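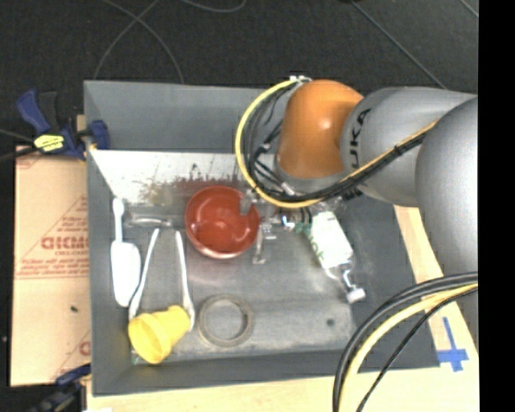
Poste de tri Zoltberg, bac gris, bras KUKA : la pince au bord du bol rouge.

hiselham-bac-incidents
Fiche de données, version 3 -- mise à jour le 15/11/2024

À lire avant de télécharger

Ce dépôt contient des enregistrements de saisie d'objets dans un bac, faits sur le poste Zoltberg de l'atelier de Hiselham. Il remplace la version 2, que nous avons retirée. Si vous avez entraîné quoi que ce soit sur la version 2, refaites vos évaluations. Le taux de réussite que nous avions annoncé était faux, et l'explication fournie à l'époque (« variabilité d'éclairage ») ne tenait pas debout.

Contenu

2 000 essais de saisie, un dossier par essai. Chaque dossier comprend la séquence de la caméra fixe, les positions articulaires, l'effort mesuré au poignet, la consigne d'ouverture de la pince et un fichier de verdict. 300 essais portent la mention « incident ». Ils n'ont pas été corrigés ni filtrés. Les objets sont des ustensiles courants : bol, pinces de service, pelle à long manche, gobelet, petite bouteille, anneau plat, tige transparente. Ils sont posés à la main, sans gabarit, ce qui explique les chevauchements.

Ce qui s'est passé

La version 2 attribuait le verdict automatiquement : si la pince se refermait et s'arrêtait avant sa butée, l'essai était compté comme réussi. Or la pince s'arrête aussi avant sa butée quand un doigt force contre le fond du bac, ou quand elle serre un rebord qu'elle va lâcher à la montée. Le logiciel Pesa, qui pilote la séquence, écrivait « succès » dans les trois cas.

Personne n'a regardé les séquences avant le mois de mars. Le défaut a été trouvé par hasard, en cherchant autre chose : un effort anormal au poignet sur les saisies près du panneau incliné. La relecture a montré que la pince descendait trop bas à cet endroit. Dans 11 essais, l'arrêt de protection s'est déclenché. Dans les autres, le bras a continué son mouvement, et c'est ce qui nous inquiète le plus.

Causes : ce que nous savons, ce que nous supposons

Établi : la hauteur du bac était saisie à la main dans le fichier de configuration et n'a pas été mise à jour après un changement de calage.
Établi : le seuil d'effort avait été relevé pour supprimer des arrêts jugés intempestifs. Aucune trace écrite de cette décision.
Supposé : les résidus clairs au fond du bac et les taches brunes sur le panneau perturbent l'estimation de profondeur. L'hypothèse plaît beaucoup en réunion. Nous n'avons fait aucun essai comparatif bac nettoyé / bac sale, elle vaut donc ce qu'elle vaut.
Supposé : le faisceau de câbles noirs et jaunes qui descend vers la pince exerce une traction en fin de course et fausse la mesure au poignet. Plausible, non mesuré.

Le fournisseur de l'estimateur de pose, Panyasiri, considère que son module n'est pas en cause. Il n'a pas communiqué les éléments qui permettraient de le vérifier. Nous laissons la question ouverte.

Corrections dans la version 3

Les verdicts ont été refaits par relecture des séquences. Un essai est réussi si l'objet quitte le fond du bac et reste tenu jusqu'à la fin de la montée, sinon il est en échec. Les cas illisibles (objet masqué par la pince ou par l'articulation orange) sont notés « indéterminé » -- ne les rangez pas avec les réussites pour arranger vos courbes. Le seuil d'effort appliqué figure désormais dans chaque dossier.

Limites

Un seul poste, un seul bac, une seule caméra. Les objets transparents sont mal couverts, et les résultats sur la tige ne signifient pas grand-chose. La relecture a été faite par une seule équipe, celle qui avait laissé passer l'erreur. Une contre-relecture extérieure serait bienvenue.

Usages déconseillés

Ne vous servez pas de ces données pour régler un seuil d'arrêt de protection, ni pour justifier la présence d'une personne à portée du bras. Les efforts enregistrés pendant les incidents sont peut-être eux-mêmes faussés (voir plus haut), et une valeur tirée d'ici n'a aucune portée en matière de sécurité.

Problèmes connus

Horloges de la caméra et du bras non synchronisées sur une partie des essais ; le décalage est indiqué quand nous avons pu le retrouver.
Champ « cause » souvent vide. Nous avons préféré le vide à une cause inventée.
Les dossiers de la version 2 gardent leur numéro, mais leur verdict peut avoir changé. Comparez avec le fichier de correspondance.

Signalements : ouvrir un ticket dans le dépôt, avec le numéro de l'essai.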